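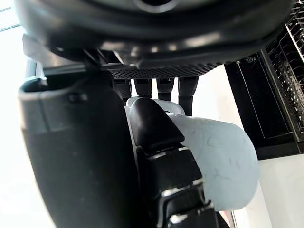 Close work: a segmented black finger with silver joint bands, up against a pale rounded piece. Grundura's handling rules run to a page on this kind of contact alone.

Print this article
E-mail this article

HANDS OFF THE EDGES
How one small firm wrote its own rule book for robot hands in kitchens, and why other people keep asking for a copy

Half past seven in the morning, Grundura's test kitchen, and there's already an argument going about crockery. Not the robot. The crockery. Somebody has put a chipped bowl back in the stack and under rule four a chipped bowl goes in the bin, no discussion, no gluing, no "it's only the foot". Rule four is not popular. It stays.

Grundura has been putting robot hands to work on household jobs for a few years now, up two flights of stairs over a carpet shop. It doesn't make the hands. It writes down how they should be used. That sounds like dull work and a fair bit of it is, but the rules have started to travel. Wultico, which fits out canteens, took them up in May and has been marking them up in red pen ever since. Indedum uses a cut-down version. Farquharson, the hire company, staples the first two pages to every delivery note.

There are 39 rules. There used to be far more. The first draft had 471 numbered clauses and people simply didn't read it, they signed the back and got on with the job. So it was cut. Then cut again. What's left fits on a few sheets, big type, wipe-clean.

What's in it

Start with the plainest one. Before a hand closes on anything, the person in charge must be able to say out loud what it's about to touch. Sounds daft. Try it on a cluttered worktop at the end of a shift. Half the time the answer is "the cup, er, no, the one behind it", and that's the moment to stop.

Next, fingertips. A fingertip may press on a smooth curved face. It may not press on a rim, a handle join or anything with a visible crack. Surface marks are allowed, so are scuffs and veins in the glaze, provided whoever is on duty has looked and initialled the sheet. This one causes the most bother. Old crockery is all marks. One person's scratch is another person's crack, and the sheet fills up with initials and question marks.

Then the business of clearance. Hands are wide. Knuckles, palm, the housing behind it, all of that has to go somewhere, and people plan for the fingers and forget the rest. So the rules say to walk the whole hand through the move first, at creep speed, with nothing in it. Racks are the worst. Thin wires, lots of them, and a finger can go between two of them very easily and come back out very badly.

Appliance doors get half a page. Either fully open or fully shut, never ajar while the arm is moving. No leaning on the door. No using the door as a shelf, and that goes for people as well.

There's a rule about windows too, which suprised me. Strong daylight from one side washes out whatever a wrist camera is looking at, and pale dishes against pale walls are hard enough to pick out as it is. Grundura's answer: check the view before the job and again if the sun comes round. Draw the blind if there is one. If you can't see the edge of the thing, you don't close on the thing. Simple. Widely ignored, I'm told, mostly in summer.

The money side

A replacement finger costs 900 pounds from the supplier Grundura uses, fitting extra. Nobody at the firm wanted that number in the rules. It went in anyway, on the front page, and reports of bent joints dropped off soon after. Might be chance. The test kitchen thinks not.

Crockery is cheaper, and that's a problem of its own. A plate goes, someone sweeps it up, no note is made. The rules now ask for a line in the book for every breakage however small, time of day, what the hand was doing, who was at the stop button. Wultico's people say this takes too long. Grundura says it takes less time than sweeping.

The stop button itself: within arm's reach, on the same side as your writing hand, never behind you, never under a tea towel. The tea towel bit was added after a visit to a client. They won't say which.

Who it suits and who it doesn't

Not everybody is sold. Indedum dropped the creep-speed walk-through for jobs done more than 50 times without a fault, on the grounds that it slows the line. Grundura disagrees and has said so in writing, twice. Its view is that the fiftieth go is when people stop looking. Farquharson sits somewhere in the middle, it hires the kit out and what customers do after that is between them and their insurer. Though it does charge a bigger deposit if the front sheet comes back unsigned.

And there are gaps. Glass is barely covered, one paragraph, mostly "don't, yet". Wet dishes get a line and a half. Nothing on knives at all beyond a flat no. A longer section on shared kitchens, where people wander through to fill the kettle while the arm is live, has been promised for the next edition and was promised for the last one aswell.

The kettle question is the one I'd want sorted first. I stood in that kitchen for most of a morning and was asked to move back behind the line on the floor three times, politely, and once less so. It's a good line. Yellow, wide, newly painted. People step over it without noticing they've done it.

Copies of the rules are free from Grundura if you write in. They'd like your breakages book in return, or photocopies of it, coffee rings and all.

Print this article
E-mail this article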